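Home | News | Meetings | Tree List | Contact

Holtar Gardens Friends Group
Minutes of the spring meeting, 5 May 2018

Present: Ayanda Hendricks (chair), Leszek Chmielewska, Sibusiso Tshabalala, Oratile Mokgethi (minutes).
Apologies: Kamol Sitthichai.

1. Minutes of the last meeting
Agreed with one correction. The quote from Skirley was for mulch and delivery, not mulch alone.

2. Pond path
Leszek has walked the path with the council's contractor. The edging by the lower bench has lifted again and the drain is full of silt. Clearing the drain will come first. Edging to wait until October, when the ground is softer.
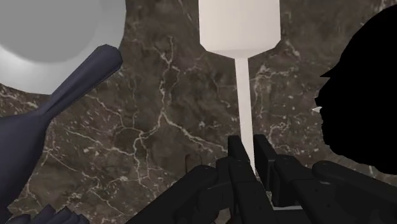
Dark bottle and grey sphere on brown marble.

3. Bulbs
Sibusiso proposed 500 snowdrops for the bank under the limes and 32 camassias for the damp corner. Ayanda asked whether the bank could be left unmown until June. Sibusiso will ask the mowing team. Order to go to Ornamska. Agreed.

4. Plant labels
Fourteen labels in the fern bed can no longer be read. Oratile has the list of names but two are in doubt, and Kamol is to check them against the planting book. Engraved labels preferred to printed ones. Leszek thought the old stakes could be used again.

5. Money
The Chauke grant of £1000 has been received. It must be spent on planting or paths. Roughly half is already promised to the drain work. The tea urn will have to come out of general funds. 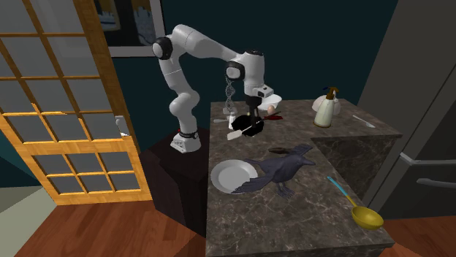
6. Any other business
The side gate is sticking. Leszek to plane it.
A visitor asked for the seed swap to be held in the morning next year. To be discussed in October.
Spare key to the tool store is still missing. Members are asked to look in coat pockets.

Meeting closed at noon.

Last updated: May 2018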